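4.2 Where things are put down

We had gone into the interviews expecting people to talk about cooking, and they did, at length and with great affection, but what they came back to again and again was the business of putting things down. A bag of shopping, a hot dish, a pile of post, a sleeping cat – all of these need somewhere to go, and in most of the 30 households we visited the same stretch of worktop was asked to take the lot. Vaughan and Gwilliam called this spot the "landing place" in their pilot work, and we have kept the name here, as the people we spoke to took to it straight away and several were still using it when we rang them back in December.

The landing place was seldom where the kitchen's designer had meant it to be. In older terraced houses it tended to lie close to the back door, even where a longer and better lit surface stood a few steps further on. One retired couple had paid for a new run of worktop beneath the window, and were a little sheepish in telling us that the shopping still went down beside the bread bin, exactly as it had for years.

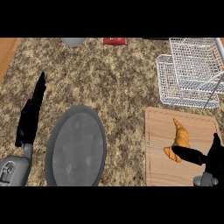 Figure 3. Oval tray on a speckled granite countertop.

Habit explains a good deal of this, but we would not want to lean on it too heavily. When we asked people to keep a kitchen diary, which gave us roughly 4,000 entries in all, the choice of spot seemed to follow the load being carried as much as the person carrying it. Heavy things went down early and light things travelled. Anything that might mark or scratch was taken to whichever surface its owner worried about least, and here the material mattered a great deal. People with patterned stone told us they felt easy about crumbs and rings, as these hardly showed until the evening wipe-down, while those with plain pale surfaces spoke of them almost as one might speak of a good carpet.

There was also the matter of sharing. In homes with three or more adults, the landing place was a frequent cause of small quarrels, most of them good-humoured. One woman described moving her son's things along "an inch at a time, all week, until by Wednesday they fall off the end". Trays came up often in these accounts, and more warmly than we had foreseen – a tray gave one person's belongings an edge, and the whole lot could be lifted away when the space was wanted for rolling out pastry. We return to trays, and to the baskets and bowls that do much the same work in hallways, in Section 5.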